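2020-01-03 Drawer task, hand-held gripper. Edness student team notebook

First day back. Half the team still away so kept it to the drawer. Practice round at Kusturby is only pull and push, no objects in the drawer, so that's what we train for. Shelf stuff stays on the shelf and doesn't get tidied, rules say clutter is allowed.

Set up before lunch. Battery on the tool was flat, lost most of an hour. Charger lives in the Dizon box from now on, please put it back there.

Count after today: 953 drawer episodes in the folder, 46 of them from this session. Threw out 2 – one where I let go too early, one where the recording never started properly and the file was garbage. Drendow script flags short files now but it missed teh second one, need to look at why. Think the threshold is still the value from December.

Notes on grip:
- come in level with the knob, wrist straight. If you come in low the fingers close on the stem and the pull goes crooked
- don't squeeze all the way. Pads do the work, extra force only bends the backing
- slow for the first bit, then steady. We all yank it, me included. Policy copies the yank
- pull right to the end and hold before you start pushing back. Old episodes stop halfway and the policy stops halfway too, so we know where that came from
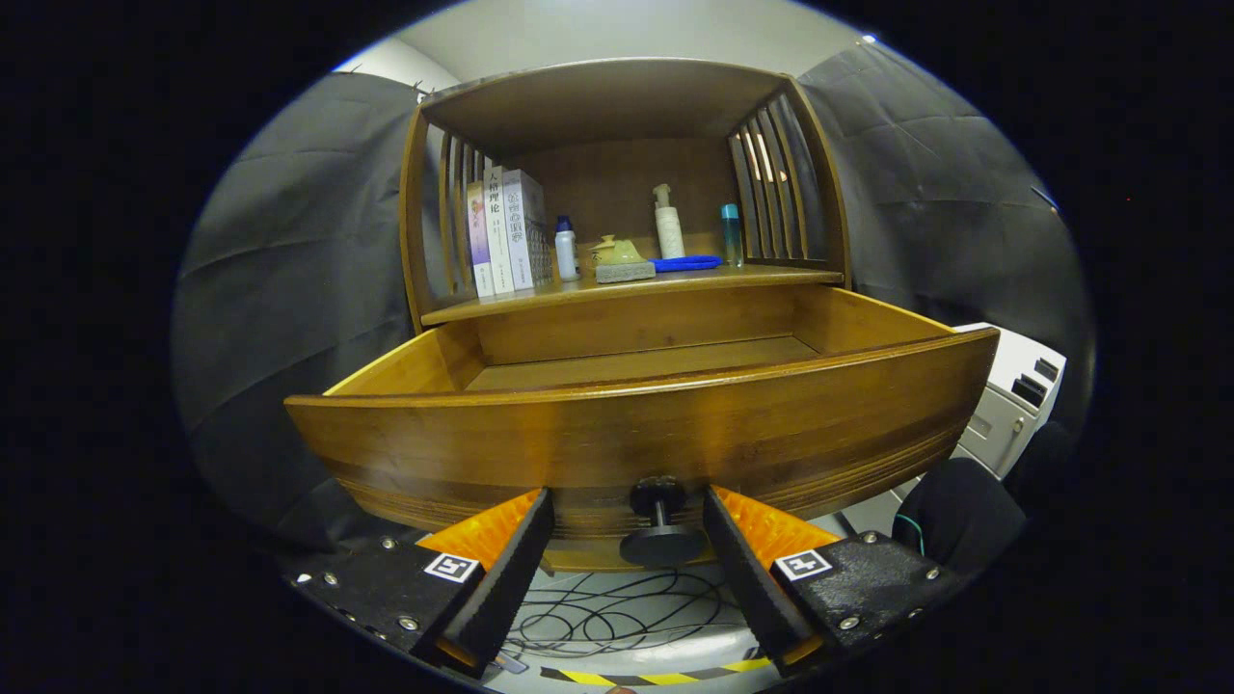

The hold at full open should be long enough that the trimming script can find it. I was counting one-two in my head and that seems fine, plots have a clear flat part. The ones from December mostly dont, might have to relabel by hand. Not volunteering.

Tried starting from further left for the last batch. Harder to line up, more misses on the first approach. Kept the misses if I recovered without putting the tool down, marked them "retry" in the sheet. Somebody tell me if that's wrong before Monday and I'll pull them.

Training run started before I left, from episode 265 on, older ones skipped – different finger pads back then, don't want to mix. Log is in the usual place.

To do:
- fix short file check
- decide on the retries
- spare screws for the finger mounts, ask at Dizon
- closing only, starting from full open, have almost none of those
- write up the pull rules for the new people, one page max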